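Keeping the House Clean and the Car Moving When Your Road Is Being Rebuilt

By Gertraud Holzer

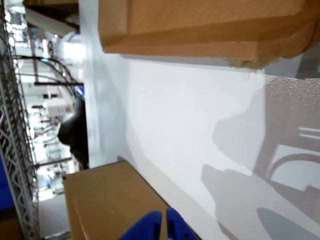
Cardboard box with a frayed corner, white panel below it.

The county rebuilt Mayrhofer Road in front of our house last year, from the Bratville turnoff down to the creek bridge. The section is 3,445 feet long and the work started in May. These are the things I would do again, and a few I did too late.

Before the crew arrives

Read the notice all the way through. Ours had the work hours on the front and the water shutoff on the back, and half the street missed the back. Write the site office number on paper and tape it inside a kitchen cabinet.

Take photos of your driveway apron, curb, mailbox and front steps. Walk the foundation and photograph any cracks with a ruler held next to them. Rollers shake the ground, and if a crack gets longer you will want to show what it looked like before.

Mark anything buried near the road. Sprinkler heads, drain outlets and low-voltage lighting wire are usually not on the utility maps. I used wire flags from the hardware store and told the foreman where they were.

Move potted plants at least to the back of the porch. Hedges stay where they are, but rinse them with a hose in the evening when the milling has been going on all day.

Dust

Milling old asphalt makes a fine gray dust that gets in around window sashes. Close the windows on the road side by 7 in the morning and open the back ones after the machines stop.

Change the furnace or air conditioner filter when the milling is finished, even if it is not due. Check it once halfway through too. Ours was gray in two weeks.

Put a coarse mat outside the door and a washable one inside. Take shoes off between the two. Shake the outside mat away from the house.

Wipe sills and blinds with a damp microfiber cloth. A dry duster only moves the grit, and grit scratches painted wood. Rinse the cloth often — every sill or two is about right.

Do not run the car through a brush wash while it is covered in road dust. Hose it down first, then wash it by hand from the roof down.

Tar and fresh asphalt

The tack coat is the sticky black layer sprayed on before paving. It looks dry before it is dry. Keep children and dogs off it, and do not cross it to get the mail.

For tar on shoe soles, let it harden, scrape off what you can with a plastic putty knife, then rub the rest with vegetable oil on a rag. Wash with dish soap afterward so the sole is not slippery.

For tar on clothes, put the item in a plastic bag in the freezer for an hour. Crack off the hard pieces, work a little oil into the stain, then dish soap, then wash as warm as the label allows. Keep it out of the dryer until the mark is gone.

For tar on a dog's paw, use vegetable oil and patience. No paint thinner or gasoline.

For specks on car paint, a bottle of tar remover and a soft cloth will do. Test it near the bottom of a door first and wax the spot afterward.

Parking and deliveries

Find out the night before whether your driveway will be blocked. If it will, park on a side street that is not on the same work schedule. Leave a wagon or hand truck in the car for groceries. I carried cat litter up the hill twice before I thought of this.

Put your trash cans where the hauler can reach them, with the house number painted on the lid. The cans on our block were moved by the crew and came back mixed up.

Have large packages held for pickup, or sent to work.

Water

If the water main is being replaced, fill a few pitchers and one bucket the night before a shutoff. The bucket is for flushing.

When the water comes back, take the aerator off an outside faucet or the tub spout if it has one, and run cold water there first until it is clear. Clean the screens on the kitchen and bathroom faucets next. Hold off on white laundry for a day.

After the paving

Stay off new asphalt for as long as the crew tells you. Once you can drive on it, do not turn the steering wheel while the car is standing still, especially on a hot afternoon. Bicycle kickstands and trailer jacks sink in, so put a square of plywood under them.

Check where the new road meets your driveway after the first good rain. A puddle at the joint should be reported in writing with a photo. I reported ours in 3 days and it was fixed before the crew moved on to Rendden.

Clean the gutters at the end. There was more grit up there than I expected, and the downspout on the road side needed flushing with the hose.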